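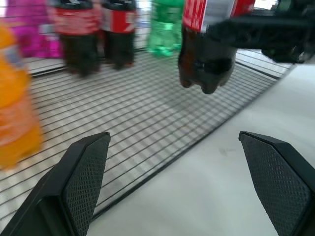

One participant in the Sturkham group objected that an emulator which runs a game at full speed may still feel wrong to play, and that frame rate alone would not show it. Similar remarks came up in 9 of the free-text responses, and they led us to add input delay as a second measure. The rest of this section sets out how both measures were taken and what they showed.

4.2 Frame pacing and input delay

We tested two emulators for handheld consoles, Binon and Gilteck, on the same mid-range phone. Binon translates game code in blocks before running it and stores the result. Gilteck interprets each instruction as it comes, with a small cache for loops. Both were run with default settings, with sound on and save states turned off. The phone was charged fully and left idle before each run so that heat from one run would not carry over into the next.

The test set held 1,297 short play segments, recorded as button inputs and replayed by script. Each segment was 2,000 frames long. Segments that ended early due to a crash were run again once and then dropped if they failed a second time. Most of the dropped segments came from racing games that rely on exact timing between the graphics and sound chips.
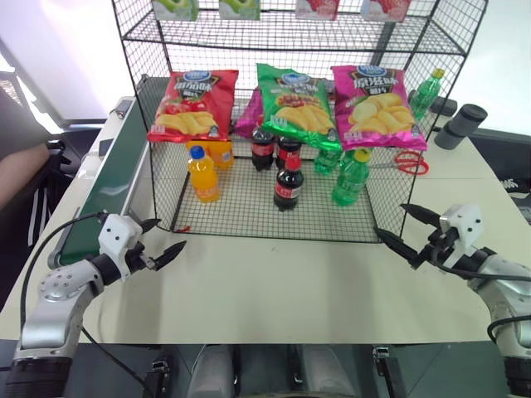 Figure 2. View of the shelf and the two arms.

Binon held full speed in nearly all segments, but its frame times were uneven at the start of a new level, when many blocks had to be translated at once. Gilteck was slower on the whole and dropped frames in busy scenes, yet the gap between one frame and the next changed less. Players in the Sturkham group tended to prefer Gilteck for platform games and Binon for role-playing games, where a short pause on entering a room matters little.

Input delay followed a different pattern. With the touch screen, both emulators added the same delay. With a wired controller, Binon was faster by 2 frames. We traced this to the way Gilteck reads buttons, which happens only once per drawn frame and before the sound buffer is filled. Moving the read to a later point removed most of the gap in a patched build, although the patch also caused faint clicks in the sound on some titles.

These results agree in part with the Gunawardena model, which predicts that stored translation costs more at level changes than during play. The model does not cover input delay, and we make no attempt to extend it here. Results for disc-based consoles are given in Section 4.3.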